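4.3 Ending a hire and returning the cargo trailer

Applies to all Zollano trailers hired through the Skeltidlow scheme, with or without a bike. For bike-only returns, see section 4.2.

1. Bring the trailer to a bay marked T. Standard bike bays have no coupling post and will not register the return.

2. Apply the parking brake by pushing the red lever down until it clicks.

3. Remove all goods, straps and covers. Items left in the trailer are held at the Navickas depot and released on proof of hire.
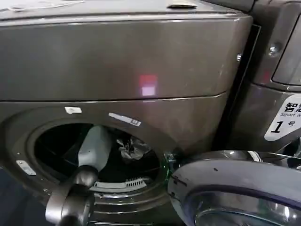

4. Unhook the safety strap from the bike frame, then press the release collar on the hitch and draw the arm straight back. Do not twist the arm. If the collar will not move, take the weight off the hitch by lifting the front of the trailer slightly and try again.

5. Push the hitch arm into the coupling post. The lamp on the post flashes amber while it reads the trailer tag, then shows steady green.

NOTE: The lamp may take up to 40 seconds to change. Do not remove the arm during this time, as the reading will start again from the beginning.

6. Open the app and select End trailer hire. Check that the number on screen matches the plate on the drawbar.
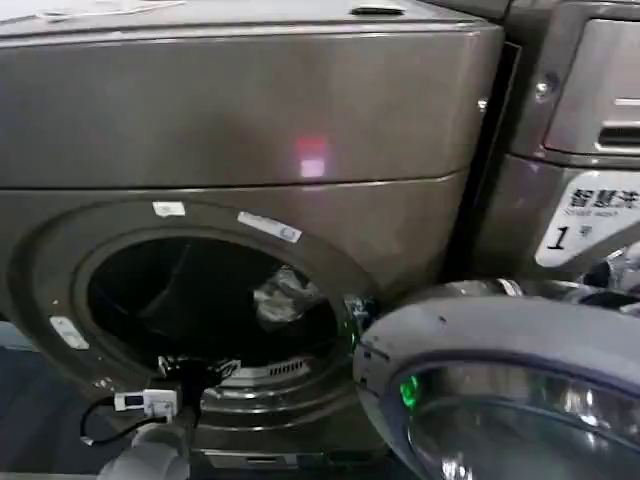
7. Select Confirm. Billing stops when the confirmation screen appears. Parking the trailer does not end the hire.

CAUTION: Do not leave a loaded trailer on the hitch with the bike on its stand. The stand is not rated for the extra load and the bike may fall.

4.3.1 If the lamp shows red

A steady red lamp means that the tag was read but the hire could not be closed. Check that your phone has a signal and repeat step 6. A flashing red lamp means that the tag was not read. Remove the arm, wipe the contact plate with a dry cloth and repeat step 5.

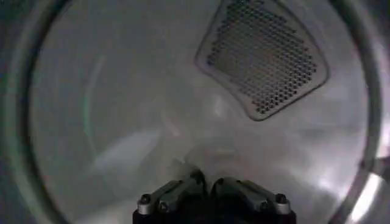

If the lamp is still red after a second attempt, select Report a fault and enter code 458. The hire is paused from the time the report is received. Leave the trailer in the bay with the brake on and the hitch arm in the post.

4.3.2 Full bays

When every T bay at a station is taken, the app lists the nearest station with space. Trailers may also be left within 400 metres of a full station, provided that the wheel lock is closed and the footway is kept clear. A return made in this way must be confirmed under Return outside bay. The Zoltex wheel lock closes only when the brake is on.

Section revised 29 September 2024. Approved: Laimutė Grigaitė, Operations.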